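From: Cledwyn Watkins
To: suture-practice list
Date: September 14, 2022
Subject: Re: Needle angle, and the great thread argument

Cristóvão Garcia wrote:

> I've switched to the finer thread Magbanua sells and I still get
> puckering on the left side. I'm taking bites about 4 mm from the
> edge. Is it the thread, the needle or me? Please be kind.
>
> Also, does anyone have the Salten handout from July? Mine
> has coffee on the page with the spacing table.

Cristóvão,

Kindly, then: it's you. Thread gets blamed for everything on this list, and I say that as a man who bought six reels of the stuff in one afternoon and sewed no better the next morning.

My guess is that you're coming in too flat. If the needle meets the surface at a slant, it shoves the lip of the cut ahead of it and skims through the top layer, and then you pull the knot down and the whole edge gathers up like a cheap curtain. Turn the point down so it goes in close to square, then let the curve do the work. Roll the wrist. Pushing a curved needle in a straight line is a fine way to own a bent needle.

Check where you're gripping, too. I hold mine a bit over halfway back from the point. Grab it right by the thread and it will swivel in the jaws the moment it meets any resistance, and you'll spend the evening chasing it.

And keep the slack out of the way before you start the bite. I used to let the thread lie across the cut and stitch straight over it – twice in one session at Skurthorpe, with Kirer's whole evening group looking on.

As for the handout, I have a clean copy and will scan it tonight. The spacing table is on page 2. Ignore the note in the margin, which is about parking.

Left lip of the cut with the needle pressing in, thread still up and off to the left:

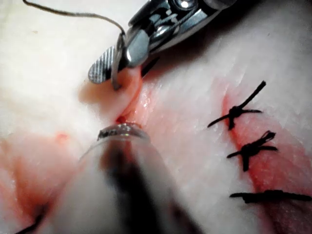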